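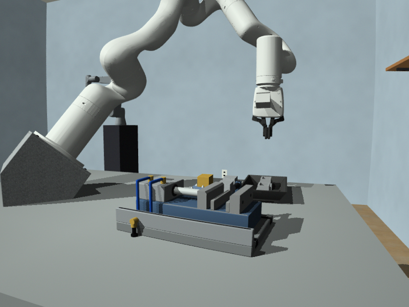 Skerka releases remote demonstration package for simulated assembly cells

LUMBANTOBING WORKS, September 12, 2024 – Skerka today released Wallora, a software package with which an operator can show a robot arm an assembly task by remote control inside a simulated work cell, and then replay, edit and grade the recorded demonstration before any of it is used to train a control policy. The package is available to existing licence holders from today and to new customers from April.

Wallora covers the stage of a project between the first layout of a cell and the first run on hardware. At that stage the fixture is often still being changed, the gripper fingers may not have been cut, and the real arm is frequently in use elsewhere. Until now, Skerka customers who wanted human demonstrations of a task had to wait for the cell to be built, or write the motion by hand and accept that it contained none of the small corrections a person makes when bringing a part up to a fixture.

How a demonstration is recorded

The operator sits at a normal desk with a handheld controller that reads position and rotation on 6 axes. Movement of the hand is scaled and passed to the tool point of the simulated arm. A trigger sets the opening of the two-finger gripper. A clutch button disconnects the hand from the arm, so that the operator can return to a comfortable position without moving the tool.

Contact forces calculated by the simulator are shown as a bar beside the camera view and, where the controller supports it, as vibration. Forces are not reflected back to the hand. Skerka tested a force-reflecting controller during development and left it out of this release, as the delay between contact and response made operators grip harder and lengthened the approach to the part.

A second method, guiding by hand, is provided for customers who already have an arm of the same type on site. The real arm is put into a low-stiffness mode and moved by hand in free space, with no parts present. The simulated arm follows it, and all contact takes place in the simulator. Both methods write the same file format and can be mixed within one task.

Each recording holds joint positions, tool pose, gripper command, gripper opening, contact forces, the pose of every movable part and the views from all cameras defined in the cell. The state of the simulator is stored along with them. A recording can therefore be replayed with different lighting, camera positions or surface colours without the operator having to repeat the task.

Editing and grading

Recordings are divided into segments at changes in gripper state and at first contact. The operator can move these boundaries, label the segments and discard any that should not be used. A segment can also be recorded again from its starting state. Where an operator picks a part cleanly but jams it on insertion, the pick is kept and only the insertion is repeated.

Grading is done against limits set by the customer. The standard limits are peak contact force, final position of the part, time spent in contact and the number of clutch events. A recording that passes all limits is marked as accepted. One that fails is kept with the reason attached, and can be included in or left out of a training set by a filter.

"The grading limits took longer to get right than the control link," said Reginald Holloway, who leads the demonstration tools group at Skerka. "Our first version rejected anything with a pause in it. Good operators pause just before insertion, when they are lining the part up, and those were the recordings we wanted most. Time in contact is still limited. Time spent waiting in free space no longer is."

Trial at Grider

Wallora was used before release by Grider, a maker of pneumatic assemblies, on a block and fitting task that had previously been done at a manual bench. Operators on 2 shifts recorded demonstrations over the trial period, and 1905 of them were accepted against Grider's own limits. No operator had worked with a robot before. Training consisted of a short written guide and a practice task in which a block is moved between two trays.

The trial led to three changes in the released version. The clutch now holds the tool's orientation as well as its position. The camera view can be locked to the tool or to the fixture. Segment labels can be entered from the controller, so that the operator does not need to reach for a keyboard between attempts.

Grider has not yet moved the trained policy to its production line. Results from hardware will be reported separately by that company.

Requirements and known limits

Wallora runs on a single workstation with a supported graphics card. The control link needs a wired connection if the operator and the workstation are on different sites. Cells can be imported from the current Skerka layout tool or built from standard geometry files. Up to 5 cameras can be recorded at full rate.

Flexible parts such as hoses and cable are treated as rigid in this release and should not be the subject of a demonstration. Grease, adhesive and other surface films are not modelled. Friction values are set for each pair of materials and should be measured on sample parts before recordings are made, since a policy trained on the default values may press too hard or let a part slip.

Demonstrations for two arms working together can be recorded one arm at a time, with the first recording played back while the second is made. Control of both arms at once by one operator is not supported.

Licensing and availability

Wallora is licensed per workstation. There is no charge per operator or per recording, and recordings remain the property of the customer. Existing licence holders can download the package from their account page. The file format is documented in full and the document is supplied with the installer.

About Skerka

Skerka develops simulation and control software for robotic assembly. Its products are used in cell layout, operator training and policy development.

Press contact: Press Office, Skerka, Lumbantobing Works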